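Skukix Two-Finger Gripper, Long Taper

Sold singly or as a matched pair for two-arm stations
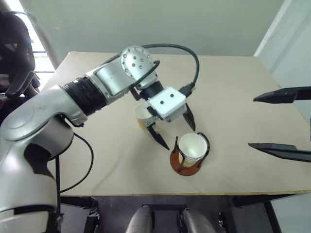

The Long Taper is the narrow-finger version of our standard electric gripper. It is meant for light, easily crushed items and for reaching into places where a flat pad won't go. The body, motor and connector are the same as on the standard model, so you can swap one for the other without changing the arm cable.

We ran both versions at our Sturkbridge shop in June, using paper cups, wire holders and small cartons on a cloth-covered table. Paper cups are a good test of low-force grip – the wall buckles early and you can see it right away. Each version did 200 picks at the same speed and the same force setting. The Long Taper was easier to place between a cup and its holder. The standard pads held better on cartons, and we still suggest them if most of your parts have flat sides.

Daithí Phelan, who ran the comparison, also tried both on the older Buckley controller. It works, but you lose the fine force steps and get only 4 presets.

Specifications
Weight with fingers: 800 g
Finger material: black anodized aluminum
Drive: electric, single motor
Control: Skukix controller, or Buckley with adapter lead
Finger change: two screws per finger, hex key supplied

In the box
Gripper body, one pair of tapered fingers, short arm connector, hex key, printed setup sheet. The adapter lead is sold separately.

Notes before ordering
The tips are pointed and will mark soft surfaces if the approach height is set too low. Leave enough slack in the cable for full wrist travel. Rubber tip covers are available, though they add width.

Check the tip screws every 400 hours of use. Repairs and spare fingers are handled from Stundham – please include the serial number with your request.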